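The Sweater Always Wins

By Maëlle Beaulieu

The incident report ran to six pages, which is five more than I have ever received about knitwear. It concerned a laundry-folding robot built by a small company called Skellon, on trial in the spare bedroom of a rented house, and one cardigan. At 3 in the afternoon the robot took hold of the cuff. A few minutes later it still had hold of the cuff, the other arm had gone off with the collar, and the software was reporting a successful fold. A technician reached in to rescue the garment. The arm, which had been told that anything pulling on the sleeve was more sleeve, pulled back.

She got a bruised wrist and a morning off. The cardigan got a new owner, somebody considerably taller.

I was sent the report because I once wrote an unkind column about robot vacuums, and people have assumed ever since that I collect this sort of thing. I do now. What bothered me about this one was the section headed "Root Cause," where Skellon blamed the yarn. It was too soft, apparently. It had "nonstandard stretch." I have read a good many accident reports, and I can't recall another one in which the injured party's coworker was wool.

Soft things are hard for machines. Everyone in the business will tell you so over a drink, and then go back upstairs and set the grip force by watching a video of somebody folding a towel. A metal bracket has the decency to be the same shape after you pick it up as it was before. A sweater is a different object every time you touch it. Half of it is underneath the other half, and the fingers disappear into it just when you would most like to know what they're doing.

So the usual remedy is to put the gripper in a person's hand, have the person do the chore, and let the machine learn from that. I'm in favor. It is slow and dull, and it's the closest thing the field has to an apprenticeship. It's also done on a bed, with real blankets and real sun coming in.
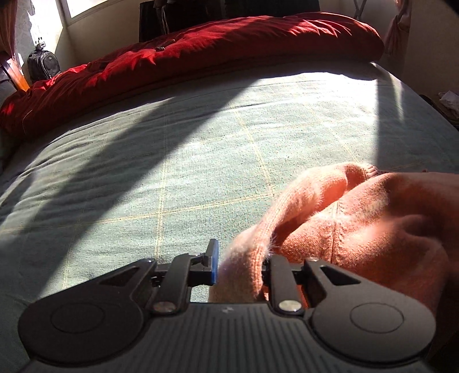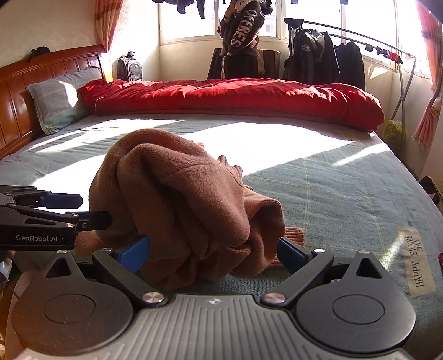 My quarrel is with what gets left out of the lesson. A person holding a sweater knows when to quit. The stitches start to strain and the hand opens, long before any thought is involved. If the training only records the pickups that ended in a nice square bundle, the robot learns all about holding on and next to nothing about letting go. Skellon had 1000 good folds in its set. I asked how many examples it had of a person giving up on a garment and starting over. There was a pause on the line, and then I was offered a tour.

The safety settings were no better. The stop button worked, and I want to be fair about that. It was mounted on the wall by the door, where a visitor could admire it. The person with her wrist in a cardigan would have needed a third arm, and both of the available spares were busy. The arms were also permitted to keep pulling for up to 60 seconds before the software began to wonder. Try it. Have a friend take your sleeve and pull for a minute, and see how you feel about the friend.

Hiebert wrote to me after I aired some of this in the newsletter and thought I was being too easy on the hardware. Letting go, the letter said, can't be taught to a gripper that has no idea how hard it's squeezing, and a thousand videos of people being sensible won't put feeling into a rubber pad. Fit a slip clutch that gives way at a force no wrist would notice, then argue about the data all you like. The letter also pointed out that old wringer washers had a release bar you could hit with an elbow, and that our grandmothers would have laughed at a button by the door.

I concede the clutch. I'd concede the release bar too, and put it where the elbow is. But a clutch only settles how hard the thing can be wrong. The Skellon robot would still have been standing there with a cuff in one hand and a collar in the other, telling its log that the fold was complete, and the next person along would have believed the log. The technician did. She reached in because the screen said the job was finished.

The company has since lowered the pulling limit and moved the button. The report's last page recommends that future trials avoid loosely knit garments, and I'm told the robot has been doing very well with pillowcases.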